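Section 3. Pekura table — putting it together, first oiling, daily use

Applies to the Pekura dining table and the Pekura desk with the wood top. Glass top: wrong section, go to 6.

Read this part to the end before opening the hardware bag. The hardware bag is taped inside the long apron, not loose in the carton. Most calls we get are about that.

3.1 Before you start

Two people. The top is heavy and the corners mark floors.

You need a Phillips screwdriver, a tape measure, a clean blanket, and the hex key from the bag. No power drill. If you must use a driver, lowest setting, and finish every screw by hand.

Let the top sit in the room overnight, wrap slit open at both ends, flat on the blanket. Not leaning on a wall. Wood that comes off a cold truck in October and goes straight next to a radiator will cup, and we don't replace tops for that.

Check the parts against the sheet in the carton. Legs are stamped L and R on the upper end. If both pairs say L, stop and contact the Trendton parts desk, have the carton label handy. Don't fit them anyway. The holes look like they line up. They don't.

CAUTION: Do not carry the table by the top once the legs are on. Lift by the aprons.

3.2 Fitting the frame

1. Top face down on the blanket. Brush the blanket off first, one bit of grit makes a scratch the length of your hand.

2. Lay the long aprons along the pencil lines. Slots face up.

3. Short aprons go between the long ones. Push them home by hand. Tight is normal. Tap with the heel of your hand if needed, no hammer.

4. Corner brackets in. Bolts finger tight only.

5. Measure corner to corner, both ways. Same number both ways means square. If not, push on the longer diagonal till it is.

6. Now tighten the bolts, a little on each, going around. Three passes is plenty.

7. Drop the Z-clips into the slots and screw them to the top with the short screws. Short screws. The long ones come out the other side.

NOTE: Leave the Z-clips a hair loose in the slots. The top moves across its width with the seasons and needs somewhere to go. A clip driven down hard against the apron will split a board sooner or later, usually in the first dry winter.

NOTE: Spare screws are spare. Every bag has a couple extra.

3.3 Fitting the legs

1. Match the stamps. L to L corners, R to R corners, marked in pencil on the brackets.

2. Stand the leg in its corner, wide face outward.

3. Washer, then lock washer, then nut. In that order.

4. Hex key, snug, then a quarter turn.

5. Repeat for the rest.

6. Turn the table over with your helper. Up onto the long edge, pause, then down onto all legs together. Do not pivot it on two legs — this is how the brackets bend.

7. Screw the glides in or out until nothing rocks. Check again the next day, floors and tables both settle.

If it still rocks with the glides all the way out, loosen the leg nuts, lean on the middle of the top, and retighten. Fixes it most of the time.

CAUTION: Keep kids and pets out of the room for step 6. Fingers.

3.4 First oiling

The top ships with one thin factory coat. Enough to get it to your house and not much more. It needs two more coats before you eat off it or set anything damp on it.

We ship with Van Hecke clear. Other hardening oils are fine too, follow the can. Don't use cooking oil. It goes sticky and smells, and the only cure is sanding.

You need the oil, lint free rags, a gray pad, gloves, and an open window.

1. Wipe the top with a barely damp cloth. Let it dry.

2. Rub lightly with the gray pad, along the grain. Never across. Cross-grain marks don't show now, they show once the oil is on and then you're sanding.

3. Wipe off the dust. Dry cloth.

4. Shake the can. Pour a puddle no bigger than a coffee saucer in the middle.

5. Spread it thin with a rag, working toward the edges. Edges and ends too. End grain drinks a lot, go back to it.

6. Wait the time on the can. Then wipe off everything that hasn't soaked in. All of it. If it feels tacky you left too much.

7. Leave for 16 hours. No cloths over it, no boxes, no "just for a minute".

8. Second coat, same again, less oil.

9. Another 16 hours before light use. Six days before hot dishes, table cloths or anything that stays put.

Do the underside once if you have the oil left. Optional on the desk, better on the dining table.

WARNING: Oily rags can catch fire on their own. Spread them flat outdoors to dry, or put them in a metal can of water with the lid on. Never in a ball in the trash.

NOTE: Color will be uneven between coats. Lighter streaks next to darker ones is the boards, not the oil. It evens out some after a month or so of daylight. Move things around on the top during that month or you'll get pale patches the shape of whatever was standing there.

3.5 If the oiling went wrong

Tacky after a full day — wet a rag with fresh oil, rub the tacky area till it loosens, wipe it all off dry. Wait 16 hours.

Dull patches — that spot was thirsty. One more thin coat there, feather it out.

White specks — lint or dust. Gray pad, light hand, wipe, thin coat.

Raised grain, feels fuzzy — too much water in step 1. Let dry fully, gray pad, start over at step 3.

Dark spots around the screws underneath — harmless, leave it.

Streaks that run across the boards — pad marks. Needs 3.8, sorry.

3.6 Where to put it

Away from radiators and out from under AC vents. An arm's length will do.

Direct sun through a window will bleach one end. Turn the table end for end every so often.

Heated floors OK if the floor is kept low. Felt pads on the glides for hard floors, the Clastberg pads in the bag are self stick. Clean the glides with a dry cloth before sticking or they'll be off in a week.

Don't push the long side hard against a wall. Leave a finger of air.

3.7 Everyday use

Damp cloth, then dry cloth, with the grain. That's the whole routine. No glass cleaner, no bleach, no magic sponge type pads (they're an abrasive).

Spills: blot first, wipe second. Coffee and red wine right away. Oil and butter can wait till you've finished eating.

Heat: trivet under anything from the stove or oven. Slow cookers too, the base gets hotter than you'd think.

Toys, keys, laptops with worn feet: fine, but lift them, don't drag. Hard plastic corners will leave a line in fresh oil that you can see when the light is low. 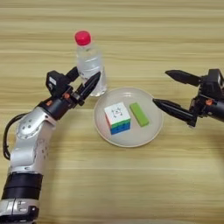
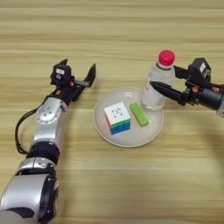
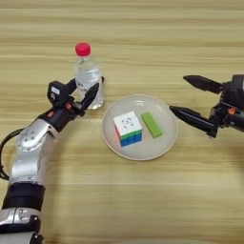

Water rings come from the thin line of wet under a base that sits for hours, and a new top gets them worst in the first weeks, before the oil has gone fully hard. Cold drinks sweat, warm rooms make it worse, and a bottle that feels dry on the side can be wet underneath. Coaster, tray, a folded napkin, doesn't matter what. Any dish with a bit of a lip works, same as the white plate the water bottle is standing on in the middle picture — whatever runs down ends up in the dish and not in the wood. In the other two the bottle is next to the plate, so wipe under a bottle left like that when you pick it up. Check the bottom of the plate as well. Unglazed foot rings scratch, run your thumb around it and if it feels like sandpaper put felt on it.

If you get a ring anyway:

1. Leave it a day. Plenty of them fade by themselfs.

2. Still there and white: rub with a dab of oil on a soft cloth, with the grain, a minute or two. Wipe dry.

3. Still there: gray pad, light, then oil, then wipe.

4. Black, not white: metal and water. A damp can or a pan left standing. Doesn't rub out. See 3.8.

Vases and plant pots: saucer with a glazed bottom, and lift it once a week to look. No plants straight on the wood even with a liner.

Table cloths are fine after the six days. Vinyl ones are not, ever. They pull the color and stick in summer.

3.8 Sanding a spot

Only if oil and the gray pad didn't do it.

1. Fine paper on a cork block. No machine.

2. Sand with the grain, over an area a good deal bigger than the mark. A small deep hollow will show forever.

3. Vacuum, then dry cloth.

4. Oil the spot as in 3.4, two coats, then one thin coat over the whole board so the edge of the repair disappears.

CAUTION: Wear a dust mask. Cured oil dust is not good to breath.

Dents: damp cloth over the dent, warm iron for a few seconds, look, repeat. Let it dry overnight before you judge it. Torn fibers won't come back up, only pressed ones.

3.9 Yearly check

Pick a month and stick to it. October is good, before the heat goes on.

— Leg nuts: snug them.
— Z-clips: should slide a little if you push. Seized ones, back the screw off half a turn.
— Glides: still there? Felt still on?
— Drop of water on the top. Beads up, leave it. Soaks in and goes dark, time for a coat. The desk usually needs it at the front edge where your arms go, the dining table at the cook's end.

One coat a year does most households. Close the can tight and store it upside down, the skin forms on the bottom then and you pour from under it.

Parts, pads and extra oil through Trendton, quote the number on the sticker under the short apron. Leaf extensions: section 6.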